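Trunddale Movement Studio Names New Director of Teacher Training

Nuanchan Kaewsai to lead a revised certification course beginning in March

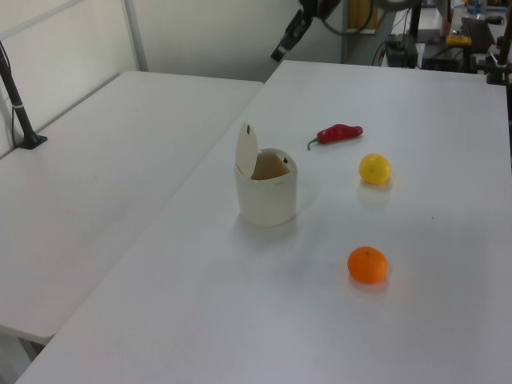 TRUNDDALE, 23rd September — Trunddale Movement Studio has named Nuanchan Kaewsai as its director of teacher training. She takes over the studio's certification course for Pilates instructors and will also run the continuing education program for teachers who are already working. The appointment takes effect immediately. The first group of trainees to complete the revised course will start in March.

Kaewsai has taught at the studio for nine years, first on mats and later on the reformer and the tower. For the last four of those years she has also supervised apprentice teachers during their practice hours. She will keep two of her regular weekly classes, the early mat class and the class for people over 60, and will hand the others over to colleagues before the end of the year.

"I like teaching beginners, and I didn't want to take this job if it meant giving that up," Kaewsai said. "The trainees are going to be watching those classes too. They need to see what an ordinary class looks like, with people who have stiff hips and people who come in ten minutes late."

The certification course

The revised course is 400 hours long. It is divided into lectures, observation, supervised practice and teaching, and it can be completed in twelve months by a trainee who attends on the regular schedule. Trainees who work full time may take eighteen months. The previous course covered much of the same material but left the order up to the trainee, and several people finished their lecture hours long before they had taught anyone.

Under the new plan, trainees begin teaching short sections of a class in their sixth week. They start with the warm-up and a small number of basic mat exercises, working with other trainees. In the second term they move on to members who have agreed to be taught by a student. Each of these sessions is watched by a senior teacher, who gives written notes afterward.

Anatomy will be taught in the first term and again in the fourth. Kaewsai said the second round was added at the request of past trainees.

"They told us they learned the names of the muscles and passed the test, and then a year later they had a real question about a real shoulder and had to look it all up," she said. "So we go back to it once they have some teaching behind them. The first time is mostly names. The second time is cases."

The course ends with a written test, a practical test and a full class taught in front of two examiners. A trainee who does not pass one part may take that part again within six months without repeating the others.

The studio does not offer the course online. Some reading can be done at home, and recorded lectures will be available to trainees who miss a session, but all practice and teaching hours must be done in person at the Trunddale studio.

Continuing education

Working teachers will be able to sign up for weekend workshops in the spring and fall. Planned subjects include teaching during and after pregnancy, working with clients who have osteoporosis, using small props, and planning a class for a group with mixed levels. Workshops are open to teachers certified by any recognized program, including those who trained elsewhere.

A separate evening series will cover the business side of teaching. It was put together for new teachers who rent space by the hour and have to handle their own scheduling, insurance and taxes. The series has four sessions, and teachers can attend one or all of them.

About Nuanchan Kaewsai

Kaewsai came to Pilates after a back injury that ended her work as a stage dancer. She took her first lessons on the advice of a physical therapist and began her own teacher training two years later. Before moving to Trunddale she taught at a community recreation center and at Lauritsen, a small rehabilitation clinic, where she worked alongside physical therapists and led group classes for patients who had finished treatment.

She is the author of the studio's handbook for apprentice teachers, now in its third edition. The handbook began as a set of loose notes on how to watch a class, and it still opens with that subject. It will be given to all trainees at the start of the course and is not sold separately.

She also helped set up the studio's low-cost community class, which is held in the large room on the ground floor. The class has room for up to 40 people and uses mats only. It will continue under the same terms, and trainees in the second half of the course will assist there as part of their teaching hours.

Changes at the studio

The appointment follows the completion of a second teaching room on the upper floor. The room measures 1,040 square feet and has been fitted with reformers, a tower and a wall of storage for mats and props. It will be used for teacher training during the day and for regular classes in the evening. The floor was replaced during the work, and there is now a changing room on the same level.

The older equipment room downstairs stays open. Private lessons will continue there on the present schedule, and members do not need to change any bookings they have already made.

Two programs that carry their own names are also affected. Steltatari, the studio's slow-paced class for people coming back to exercise after a long break, will move to the upper room at the start of the winter schedule. There is an elevator to that floor. Zeloner, the faster mat class held at lunchtime, stays where it is and keeps its 45-minute length. Members who hold a class card can use it for both.

The studio's front desk will be open one hour later in the evening while the new room is being brought into use. Street parking rules near the building have not changed. Bicycles can be left in the side yard — the gate is unlocked during class hours.

Applying for the course

Applications for the March group are open now. Applicants should have taken Pilates regularly for at least one year, at this studio or another, and should be able to show a basic knowledge of the mat exercises. No earlier training in dance, fitness or health care is required. Each applicant will be asked to take one private lesson with a member of the training staff, followed by a short interview.

The application fee is $200. It is applied to tuition if the applicant is accepted and returned in full if the applicant is not. Tuition may be paid at the start of the course or in monthly payments, and two reduced-tuition places are set aside in each group. Applicants for a reduced-tuition place use the same form and check the box on the second page. A decision on those places is made at the same time as all the others.

Trainees who began under the previous course may finish under its rules or transfer to the new one. Hours already completed will be counted in either case. Kaewsai will meet with each current trainee during the fall to go over the choice, and trainees who have not yet set a time should speak with the front desk.

An information evening for applicants will be held in the upper room before the end of the fall schedule. It includes a short mat class taught by Kaewsai and time for questions with teachers who completed the earlier course. There is no charge, but places should be reserved in advance. Comfortable clothing is recommended. Mats are provided.

About Trunddale Movement Studio

Trunddale Movement Studio offers group classes, private lessons and teacher training in Pilates. Classes are held every morning and evening and are open to members and drop-in visitors. The studio is independently owned.

Contact

Press questions, interview requests and requests to visit a training session can be made through the front desk at the Trunddale studio. Application forms and the current class schedule are available at the same desk.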